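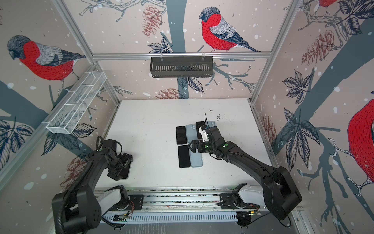 January 2019

Still at the phone sorting, and my shoulders know it! Ngaio had me steering the right arm by remote all afternoon (the left mostly kept out of it), black phones and blue ones, over and over, so that Skirnis can learn the job from my hands. I'm getting gentler with the grip, I think. Kastriot wants 720 goes by the end of the month, bless him. Home late, soup, and I caught myself reaching for the spoon in slow motion.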